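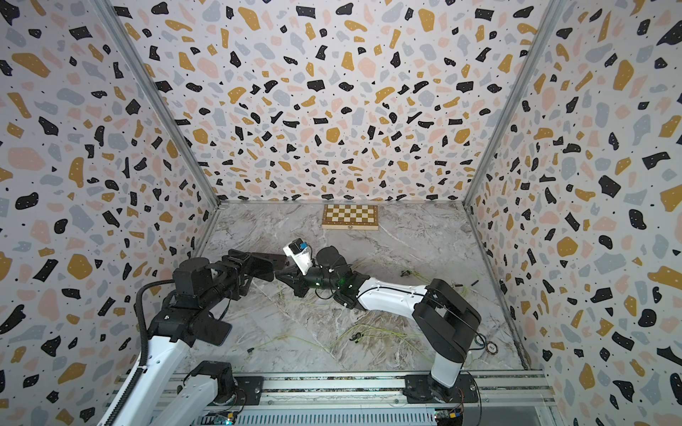 October update, Broseck adult reading program
To: Leanne Lightfoot
From: Arnulfo Ríos

Quick one, full report follows when the attendance sheets are in.

Enrollment at 101, target was 90. Evening group full, morning group still has room. Waiting list opened Tuesday.

Books: more than 1,000 donated so far, mostly paperbacks. Sorting is slow. Large print still short, Hortensia Huamán is asking the Clarnum library for thier duplicates.

Staff: 2 tutors started, both evenings. Ffion is doing the intake interviews until we fill the coordinator job. Ad went out again, first round got us very few replys.

Spending: under budget on printing, over on bus passes. Would like to move the printing money across to cover it. Need your OK in writing before we do.

Not done: spring workbook. Draft is with Rigoberto, units on rent letters and pay stubs finished, health forms unit not started. Will send pages as they come.

Call me after 3 if the bus pass thing is a problem.

Arnulfo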